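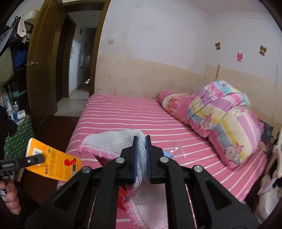

발표자 노트

발표자 노트(發表者 note, 영어: speaker notes)는 프레젠테이션 소프트웨어에서 각 슬라이드에 딸려 저장되는 글로, 청중이 보는 화면에는 나타나지 않고 발표자의 화면이나 인쇄물에만 표시된다. 슬라이드 노트, 발표 메모라고도 하며, 국내 프로그램의 메뉴에서는 "노트" 또는 "메모"로 줄여 적는 경우가 많다. 발표 원고 전체를 넣기도 하고 핵심 단어나 수치만 적어 두기도 한다. 발표가 끝난 뒤 배포하는 자료의 해설로 쓰이기도 한다.

목차
1 개요
2 역사
3 구조와 저장 방식
4 표시 방식
5 작성 관행
6 인쇄와 배포
7 접근성
8 문제점
9 같이 보기

개요

슬라이드 한 장에는 보통 노트 영역 하나가 대응한다. 노트의 내용은 슬라이드의 순서를 바꾸거나 슬라이드를 복제할 때 함께 이동하며, 슬라이드를 삭제하면 같이 삭제된다. 슬라이드를 숨김 처리한 경우에는 노트가 그대로 남는다.

발표자 노트는 유인물과 구별된다. 유인물은 처음부터 청중에게 나누어 줄 목적으로 만들며 한 쪽에 여러 장의 슬라이드를 축소해 싣는 형식이 일반적이다. 노트 쪽은 한 쪽에 슬라이드 한 장과 그에 딸린 글을 싣는다. 공동 작업에서 쓰는 댓글과도 다르다. 댓글은 작성자 표시가 붙고 해결 상태로 바꿀 수 있지만 노트에는 그런 정보가 없다.

역사

컴퓨터가 보급되기 전에는 색인 카드나 타자로 친 원고가 같은 역할을 했다. 환등기용 35mm 슬라이드를 쓰던 시기에는 슬라이드 번호를 원고의 여백에 적어 두고 그 위치에서 다음 장으로 넘겼다. 오버헤드 프로젝터용 투명 필름은 종이 테두리에 끼워 쓰는 일이 많았고, 발표자는 이 테두리에 짧은 메모를 적었다. 테두리는 빛이 통과하지 않아 스크린에 메모가 비치지 않았다.

개인용 컴퓨터에서 슬라이드를 제작하게 되면서 노트는 슬라이드 파일의 일부가 되었다. 초기에는 인쇄를 전제로 한 기능이었다. 위쪽에 슬라이드, 아래쪽에 글을 배치한 쪽을 출력해 연단에 올려 두고 읽는 방식이다. 이후 노트북 컴퓨터가 두 대의 화면에 서로 다른 내용을 내보낼 수 있게 되자, 한쪽에는 슬라이드만 띄우고 다른 쪽에는 노트와 시계를 띄우는 발표자 보기가 자리를 잡았다.

구조와 저장 방식

XML 기반 형식에서는 노트가 슬라이드 본문과 별도의 항목으로 저장되고, 두 항목은 관계 정보로 연결된다. 노트 쪽의 배경, 머리글, 쪽 번호 위치는 노트 마스터라는 서식 틀이 정한다. 노트 마스터를 고치면 파일 안의 모든 노트 쪽에 적용된다.

노트에 쓸 수 있는 서식은 프로그램마다 다르다. 굵게, 기울임, 글머리 기호 정도는 대체로 지원하지만 표나 그림은 노트 쪽 편집 화면에서만 넣을 수 있고 발표자 보기에는 나타나지 않는 경우가 있다. 분량 제한도 제각각이다. Sustley는 슬라이드 한 장의 노트를 521자까지만 발표자 화면에 표시하고 나머지는 스크롤 영역으로 넘긴다. Wumitel은 분량을 제한하지 않는 대신 서식을 모두 제거하고 일반 텍스트로 저장한다.

다른 형식으로 변환할 때 노트가 유지되는지는 변환 설정에 달려 있다. PDF로 내보낼 때는 슬라이드만 포함하는 설정이 기본값인 프로그램이 많으며, 노트를 주석 형태로 넣거나 노트 쪽 배치를 그대로 출력하는 선택지를 따로 두기도 한다. 이미지나 동영상으로 내보내면 노트는 빠진다.

표시 방식

발표자 보기는 현재 슬라이드, 다음 슬라이드, 노트, 경과 시간을 한 화면에 배치한다. 노트의 글자 크기는 슬라이드와 별개로 조절할 수 있다. 화면이 하나뿐인 환경에서는 다음과 같은 방법이 쓰인다.

휴대 기기 연동: 스마트폰이나 태블릿에 노트를 띄우고 슬라이드 넘김도 같은 기기에서 조작한다. 네트워크 연결이 끊기면 노트와 슬라이드의 위치가 어긋날 수 있다.

창 분리: 노트를 별도의 창으로 연다. 화상 회의에서 슬라이드 창만 공유할 때 주로 쓴다.

자동 스크롤: 노트 전체를 이어 붙여 일정한 속도로 올린다. 방송용 프롬프터와 같은 원리이며, Pendale과 같은 프로그램은 속도를 분당 글자 수로 지정한다. Pendale의 초기 설정값은 분당 268자이다.

작성 관행

노트의 작성 방식은 원고형과 요점형으로 나뉜다. 원고형은 말할 문장을 그대로 적는다. 시간이 엄격히 정해진 발표, 통역이 붙는 발표, 법적 문구를 정확히 읽어야 하는 발표에 쓰인다. 요점형은 단어, 수치, 인용의 출처, 다음 슬라이드로 넘어가는 말만 적는다. 발표자가 내용을 잘 알고 있을 때 쓰이며 청중을 보는 시간이 길어진다.

두 방식을 섞어 첫 장과 마지막 장만 원고형으로 쓰는 사람도 있다. 동작 지시는 대괄호에 넣어 본문과 구분하는 것이 보통이다. "[클릭]", "[물 마시기]", "[영상 재생]" 등이 그 예이다. 한국어 원고에서는 숫자와 외래어의 읽는 법을 괄호 안에 한글로 병기하기도 한다. 원고형 노트를 구어체로 쓰는지 문어체로 쓰는지는 기관의 관행에 따른다.

사내 교육 자료에서는 노트가 강사용 지침서를 겸한다. Ellwood의 신입 사원 교육 과정은 슬라이드 507장으로 구성되며, 이 가운데 39장을 제외한 모든 슬라이드에 강사용 노트가 있다. 노트가 없는 슬라이드는 단원 표지와 휴식 안내이다. 강사가 바뀌어도 같은 설명과 질문을 쓰도록 예상 질문과 답변을 노트 끝에 붙인다.

인쇄와 배포

노트 쪽을 인쇄하면 슬라이드 한 장이 종이 한 쪽을 차지하므로 분량이 늘어난다. 글이 한 쪽을 넘으면 프로그램에 따라 다음 쪽으로 이어지거나 아래가 잘린다. 잘림을 막기 위해 노트 마스터에서 슬라이드 축소 그림을 줄이거나, 문서 편집기로 내보내 표 형태로 정리하기도 한다.

학술 발표나 강의에서는 노트를 포함한 파일을 그대로 공개하기도 한다. 슬라이드에 글이 적을수록 발표를 듣지 않은 사람은 내용을 파악하기 어려우며, 이때 노트가 본문 역할을 한다. 처음부터 배포를 염두에 두고 노트를 완결된 문단으로 쓰는 방식도 있다.

접근성

청각 장애가 있는 참석자나 통역사에게 노트를 미리 제공하면 발표를 따라가는 데 도움이 된다. 녹화한 발표에 자막을 붙일 때 원고형 노트를 초안으로 쓸 수 있으나, 실제 발언과 다른 부분은 고쳐야 한다. 화면 낭독 프로그램은 대개 편집 화면의 노트 영역을 읽을 수 있다. 노트는 그림의 대체 텍스트를 대신하지 않으며, 대체 텍스트는 개체마다 별도로 입력한다.

문제점

가장 흔한 문제는 의도하지 않은 공개이다. 협상 조건, 내부 평가, 미확정 수치를 노트에 적은 채 파일을 외부에 보내는 경우가 이에 해당한다. 여러 프로그램이 문서 검사 기능에 노트 일괄 삭제 항목을 두고 있다. 화면 설정이 뒤바뀌어 청중 쪽에 발표자 보기가 나가는 일도 있으며, 디스플레이 교체 명령으로 바로잡는다.

오래된 슬라이드를 재사용할 때 이전 발표의 노트가 남아 슬라이드와 내용이 맞지 않는 일도 잦다. 원고형 노트를 그대로 읽으면 억양이 단조로워지고 시선이 화면에 고정된다는 지적이 있다. 반대로 요점만 적은 노트는 작성자가 아닌 사람이 대신 발표할 때 충분한 정보를 주지 못한다.

같이 보기

발표자 보기
유인물
프롬프터
슬라이드 마스터
대체 텍스트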